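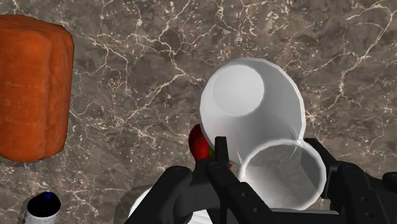 I've been meaning to write about my supper notebook for ages, and a couple of you asked after I mentioned it last week, so get comfortable because I have never told a short story in my life. It's a plain notebook where I write down what we ate. It started with not knowing what to cook, which I think is a feeling most of us have around four in the afternoon. Put a big loaf with rounded corners on a dark marble counter, all those pale little veins running every which way, and I'd still stand there wondering what on earth goes with bread. (Soup. Soup goes with bread. It's written down now.)

---

The notebook itself is a Wollemex, the kind with the stitched spine that lies flat, and it has 179 pages. I know that because they come numbered, and I picked it for the numbers. If you can write "see page 40" you can find things again, and finding things again is the whole reason to write them down.

---

I don't write a plan! I want to say that early, because people hear "supper notebook" and picture me with colored pens, filling in little boxes for the month ahead. I have tried planning. I make a lovely plan and by the second evening somebody has a late practice and the chicken is still frozen solid. I write down what we ate, after we ate it.

---

An entry looks like this, and this is a real one from the winter:

"Lentils w/ the end of the sausage. Carrots. Too much cumin, cut by half. Everybody ate it but M picked out carrots. Enough left for 2 lunches."

It takes me less than a minute, usually while the kettle's on.

---

The note about what was left over turned out to be the useful part, and I didn't start doing it until the notebook was well along. I used to cook a pot of something and be honestly surprised every time by how much there was. Now I look back and see that the big blue pot feeds six with nothing left, or the four of us with lunches, and I can decide which of those I want before I chop the onions.

---

I should say who taught me this. When we first moved to this street I had a neighbor, Vilhjálmur Þórarinsdóttir, whose kitchen had a whole shelf of these books going back years and years. I was over there borrowing a roasting pan, and I asked about the shelf, and an hour and two cups of coffee later I still didn't have the roasting pan.

---

What got me was opening one of them at random and reading "fish pie, rain all day, Dad's tooth." Three things on one line, and it brought the whole evening back for Vilhjálmur, who sat down at the table and told me about the tooth. I won't repeat it here, but there was a door handle involved.

---

So I started adding the odd word that has nothing to do with food. "Power out." "First tomatoes." "L lost her library book, found it under the dog." I don't keep a diary, I've never managed one past January, but I seem to be able to manage this.

---

Okay, the practical bits, for those of you who are here for those (I see you, Dana's mom).

Write it the same day. If I leave it until the next night I can't remember a thing. I've left blank lines thinking I'd come back and fill them in, and they are still blank, every one.

---

Keep it in the kitchen. Mine lived in the desk for a month and I wrote in it maybe a handful of times. Now it stands between the flour canister and the toaster with a pencil tied on with kitchen string. The cover is a bit greasy. I've made my peace with the cover.

---

Pencil, please. I used a nice pen at first and then set a wet colander down on most of a week. There's a page in there that is just a blue cloud with the word "potatoes" coming out of it.

---

At the back I keep a list of the suppers worth repeating, with the page they're on. It's up to 111 now. That sounds like a lot of cooking until you realize I've put down grilled cheese with pickles, and grilled cheese with apple, as separate suppers. My list, my rules!

---

To get on the back list a supper has to have been eaten without complaint and I have to be willing to make it when I'm tired. That second one knocks out nearly everything I've ever clipped from a magazine. There's a stuffed cabbage on page 63 that everyone adored and it will never be on the list, as it used every bowl I own.

---

My husband has his own mark, which is a small star in the margin. He didn't ask, he just began doing it, and I found the first few when I was flipping back through. We have never once discussed the stars. I do notice that meatballs have a great many.

---

The kids were a harder sell. My son thought it was deeply embarrassing that I was "taking minutes" at supper. Then he went off to school in August and called me from a dorm kitchen wanting to know how to make the rice thing, the one with the egg, and I said hold on, let me get the book, and read it to him off the page. He was very quiet and then he asked if I could take a picture of the back list.

---

Somebody always asks why I don't use an app. I did for a while! I used one called Vumance, and there was a lot I liked about it, it would build you a shopping list and everything. But I had to wash my hands and unlock the phone and then there'd be a message from my sister, and twenty minutes later I was looking at her vacation and the beans had boiled dry. If you can be trusted with a phone in the kitchen then you're a better cook than I am.

---

A word about shopping, as it's tied up in all this. I go to Zoëga, the little grocery down by the post office, and before I go I read back through the last couple of weeks. I can see right there what we've been leaning on. In February it was pasta, pasta, "noodles," pasta. Calling it noodles didn't fool me when I read it over.

---

And I read back a full year, too, which I do with my coffee on slow mornings. What were we eating this time last March? A lot of cabbage, it seems, and one very ambitious pie. I like to see when the asparagus first turned up and when I finally got sick of squash. It's better than any seasonal chart, as it's our own stores and our own weather and our own sick-of-squash.

---

Company is where the book really earns its spot by the toaster. If people come to eat I write down who came and what I fed them. So when my husband's cousins visit I can look and see that they've already had the lemon chicken from me, twice, poor things, and that the tall one doesn't eat mushrooms. She thinks I have a wonderful memory. I'd be grateful if you didn't tell her.

---

The bad suppers go in as well. I feel strongly about that. There's a salmon loaf on page 88 with only "no" written next to it. There's a curry where I'd mixed up the teaspoon and the tablespoon, and all it says is "sandwiches." If I only kept the good ones I'd make the same salmon loaf again in three years, full of hope.

---

A few things I've learned from having it all in one place, in no order at all:

We like things in bowls.

I make better food when I've had a snack first.

Soup gets eaten happily if there's bread with it and gets sighed at if there isn't.

The night after a holiday, eggs.

---

I did lose the book once, for nine whole days. I'd put it away in the Plasia bin, the big lidded one with the holiday tablecloths, and I can't tell you what I was thinking. I wrote on the backs of envelopes the whole time and later tucked them in where they belonged. They still fall out on my feet when I open to that part.

---

If you'd like to start one, start with tonight. Don't wait for a nice notebook, and don't try to go back and fill in last week. Put down what you ate, one thing you'd change, and what was left in the pot. If the evening had a tooth in it, put that down too.

---

And skip a night if you need to. I have gaps. There's a long one from when my mother was ill, and I thought about going back and making something up for it, and then I left it alone. When I get to that part I know what it was. The first line after it says "toast, in front of the TV, all of us under the one blanket."

---

I'm nearly at the end of this one, so there'll be a new Wollemex on the way soon, and the back list will have to be copied over by hand, grilled cheeses and all. My daughter has offered to do it in exchange for being allowed to drop the lentils. We're in talks.

---

Tonight's entry, for anyone still with me: "Mar 18, 2022. White bean soup, p. 31, more garlic than it says. Bread. Windy. Wrote too long online, soup stuck a little. Plenty left."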